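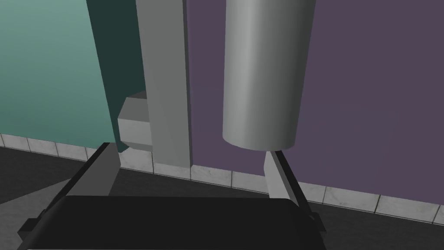
Tracking down a phantom grasp in simulation

If you run pick-and-place policies in a simulator long enough, you will meet this fault. The log says "grasp OK", the arm goes off to the drop point, opens up, and there was never an object in the fingers at all. I spent most of April chasing one in our Drilen task set, and I had a great time doing it, so I want to write the steps down while they're fresh.

You need a scene that shows the fault, the wrist camera view, and a log of finger position and finger force at every control step. Our scene is called Flemden. Yours will be called something else, but the steps carry over.

Step 1. Make it fail on demand

Fix the random seed and run the same episode 20 times. We got a false grasp in 6 of them, which surprised me, as a fixed seed should give the same result every time. If yours varies too, look at threading first. Our physics step and our logger were running on separate clocks, and the logger sometimes read a force value from the step before. Once I locked them together, seed 14 failed every single time. Lovely! A fault that shows up every time is half fixed.

Step 2. Save the wrist view at the moment of the grasp flag

Write out one image at the exact step where the flag flips to true, and one more when the arm reaches the drop point. Don't bother with video yet. You want to go through a lot of runs fast, and two stills per run will tell you plenty. Name them by seed so you can match them to the log later.

Step 3. Read the finger gap next to the flag

Put two columns side by side: the gap between the pads and the grasp flag. A true grasp has a gap that settles near the width of the object and stays there. Ours went true with the fingers still wide apart -- no object of ours is anywhere near that wide. Sort your runs by gap and the bad ones drop straight to the bottom of the table.

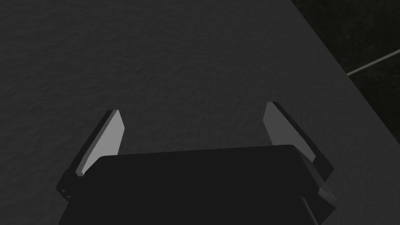
Lambert wrote back on the draft of this page that the gap alone would have fooled them, because their gripper reports the commanded gap and leaves out the measured one, so a jammed finger looks like a perfect close. Check which of the two your driver gives you before you trust that column. Ours turned out to be the measured one, but I had to dig through the source to be sure.

Step 4. Find out what the force sensor is feeling

This was my favorite part. Our grasp check said "force on both fingers above the limit", and it never asked what the fingers were touching. Turn on contact reporting and print the names of both bodies in each contact. In our log the two bodies were the left finger and the gripper housing. The collision shapes overlapped by a hair at full open, the solver pushed them apart, and the push was read as grip force. The same thing happened on the right.

Step 5. Fix the shapes, then fix the check

Do both, in that order. Shrink the collision shape on the housing until the contact list is empty with the gripper fully open. Then change the check so it passes only when:

- both pads touch the same body
- that body is not part of the robot
- the measured gap is smaller than full open
- all of this holds for 17 control steps in a row

The last number is ours. Start low and raise it until brief bumps stop counting as grasps.

Step 6. Run it all again

Go back to the failing seed first, then the full batch. Keep the old log. If you trained anything on those runs, throw out the episodes with a false flag and train again -- our Drarnen policy had picked up the habit of skipping the close completely, and patching the check did nothing for the weights it already had.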